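Lab notebook, handheld gripper station, bench 4
February, continued from previous page

Fault: jaw position drops out mid-recording. The logged width goes flat at the last good value, then jumps when the signal comes back. No error on screen. The session file closes normally and passes the Curnus import check, so we only see it if we plot width against time. Found it while plotting the Lavotow batch for something unrelated.

Went back through the batch. 365 recordings in total, 253 clean, the rest with at least one flat section. Shortest flat section is 5 frames. Not tied to one operator or one task. It does get worse late in a session, which first made me think heat.

Heat test, 9:40. Ran the unit closed up in its case with the encoder board powered, then opened and closed the jaws by hand at a steady pace. No dropouts. Repeated with the board left on through lunch. Still none. Dropped the heat idea.

Cable test, 14:15. Held the jaws wide open over the white surface and moved the tool without gripping anything. Dropouts on nearly every wrist roll to the left, none to the right. Jaws stayed put the whole time, so the logged width should have been a constant and a fault would not show. I had to read the raw packet counter instead. Note for anyone repeating this: the width plot is useless with the jaws still. Use the counter.

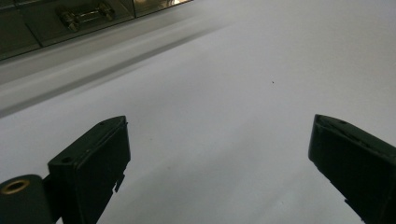 3 min read

Fingers open, nothing between them. This is the pose used for the cable test. The right finger has light scuffing along its top rim. I checked it for cracks under the magnifier and found none, so I am leaving it on.

Opened the handle at 15:30. The encoder lead runs past the edge of the battery tray and the jacket is worn through at that point. One conductor is down to a few strands. Rolling left pulls the lead against the tray edge, and the connection opens. Late-session worsening is probably operators getting looser with the wrist, but I have no data for that and will not put it in the report.

Repair: replaced the lead with the spare from the Hondstead kit, filed the tray edge, added a sleeve and moved the tie point so there is slack at full roll. Repeated the left roll test 4 times. Packet counter unbroken in each.

Second problem, and the more serious one. Ots is supposed to stop a recording when the encoder goes quiet. It did not. The timeout is there in the config but the reader thread repeats the last value whenever a packet is missing, so the watchdog always sees fresh data. On the handheld tool this costs us recordings. On the powered arm the same reader feeds the force limit — a stale width there could let the jaws keep closing on something, or on a hand. The arm is locked out at the switch and tagged until the reader is changed. Please do not remove the tag to run "just one" test.

Change to the reader: missing packet is passed up as missing, with no substitute value. The watchdog trips on 5 in a row. Tested on the handheld unit by pulling the connector during a recording. It stopped and the file was marked bad. Not yet tested on the arm.

Open items:
Check the other handles for the same wear at the tray edge.
Mark the affected Lavotow recordings in Curnus. Do not delete them, the video may still be usable.
Add a packet gap check to the import step.
Arm test with a foam block, two people present, one on the stop button.
Order leads. The Hondstead kit has none left.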